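**Ticket: Recipe search returns nothing for accented words (crème, jalapeño, purée)**
Status: closed, fixed
Reported by: Kamala Kulkarni
Picked up by: Aravind Fernandes
Component: Stodex search, Lornby recipe site

### Original report (Kamala)

Hi! Love the new search, it's so much quicker than the old one. One snag: if I type `crème` I get zero results, but `creme` finds the caramel custard and the brûlée right away. Same with `jalapeño`. I know the recipes are there because I typed half of them in myself, accents and all. Happens in both browsers I have on my laptop, and on my phone too.

Steps:

1. Go to the recipe page
2. Type `crème` in the box
3. "No recipes found"
4. Delete the è, type a plain e, and there they all are

Not urgent, but the soup section is going to look very empty to anyone who spells properly.

### Log

**9:10 am, Aravind.** Reproduced on the first try. Thank you for the clear steps! I get the same on the staging copy, so it isn't the cache. `purée` is broken too, and `gruyère`. `piña` works, oddly, and I want to know why.

**9:35 am, Aravind.** Okay, this is a fun one. Stodex stores words in the index with the accents stripped, which is what we want: somebody typing `creme` should find `crème`. But the words people type into the box are supposed to go through the same stripping before they're looked up, and they don't seem to be. So we're asking the index for `crème`, and the index has only ever heard of `creme`.

That explains the report. It doesn't explain `piña`.

**9:50 am, Aravind.** Got `piña`! The cocktail page has a hand-written list of search tags, and tags skip the stripping step. So the tag still has its ñ and matches what was typed. Two wrongs making a right. When we fix this I'll need to send the tags through the same step, or `piña` will be the one word that stops working.

**10:20 am, Aravind.** Checked the settings file. The relevant part:

```
index:
 filters: [lowercase, strip_accents]
query:
 filters: [lowercase]
```

So `strip_accents` is missing from the query side. Added it on staging, restarted, typed `crème`... custard! Brûlée! Very pleased for five minutes.

Then I tried `jalapeño` and got nothing again.

**10:45 am, Kamala.** Ooh. Could it be how I typed them? The older recipes I copied out of a Word file, and the newer ones I typed straight into the form. The jalapeño cornbread is one of the old ones.

**11:05 am, Aravind.** Kamala, you're a star, that is exactly the kind of thing that matters here. There are two ways for a computer to store an ñ. One is a single character. The other is a plain n followed by a separate "put a tilde on the last letter" character. They look identical on the page. Our stripping step only knows the first kind, so the cornbread went into the index as an n, an invisible hanger-on, and an o.

I ran a count over the recipe table. Out of 2,048 recipes, 97 have at least one of the two-part characters in the title or ingredients.

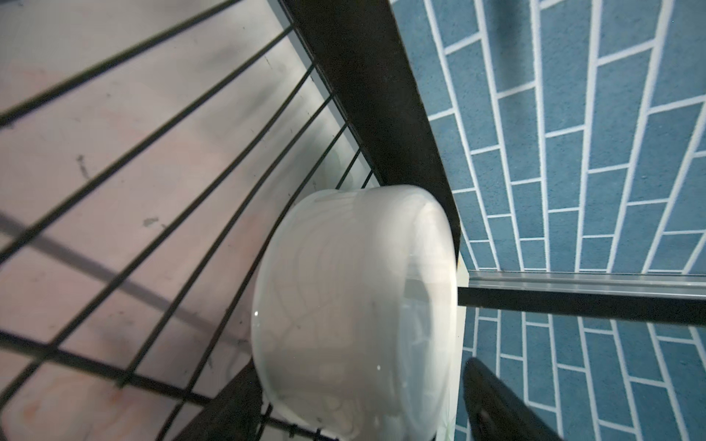 **11:30 am, Aravind.** Tried the simple thing first, adding a normalize step in front of the stripping on both sides:

```
index:
 filters: [normalize_nfc, lowercase, strip_accents]
query:
 filters: [normalize_nfc, lowercase, strip_accents]
```

NFC glues the two-part characters together into single ones, and then the stripper knows what to do with them. Restarted, searched for `jalapeño`, still nothing. Stared at that for a while before remembering that the index had been built with the old settings. Changing the filters does nothing for words already in there. Starting a full rebuild.

**12:15 pm, Aravind.** Rebuild finished on staging in 43 minutes. Results:

| Search | Before | After |
|---|---|---|
| `crème` | none | same as `creme` |
| `jalapeño` | none | same as `jalapeno` |
| `purée` | none | same as `puree` |
| `gruyère` | none | same as `gruyere` |
| `piña` | cocktail only | cocktail plus the upside-down cake |

I love that last row. The cake had been hiding the whole time.

**1:40 pm, Kamala.** Just went through my list on staging and they all come up, even `crêpes` with the little hat. One question: the titles still show their accents on the page, right? I'd hate to lose those.

**1:50 pm, Aravind.** They do — the stripping only happens in the index, and your text stays as you typed it.

**2:30 pm, Aravind.** Live now. Same settings, tags included, rebuild done. I kept the old index next to the new one while it built, so search stayed up. If anything looks strange, point the `active` line in the Perik config back at the old one and restart. I'll delete it in September.

### Follow-ups

- Save form should normalize text on the way in, so pasted recipes don't bring this back. Separate ticket opened under Chacko (the form code lives there).
- Added 4 test searches to the nightly run, one of them with a two-part ñ. Please don't retype that one by hand, your keyboard will helpfully turn it into the other kind.
- `ß` and `ø` aren't handled by `strip_accents`. No recipes use them yet. Kamala says there's a Danish pastry batch coming, so I'd like to get to it before then.

**2:45 pm, Kamala.** Confirmed on the live site, laptop and phone. Please close, and thank you!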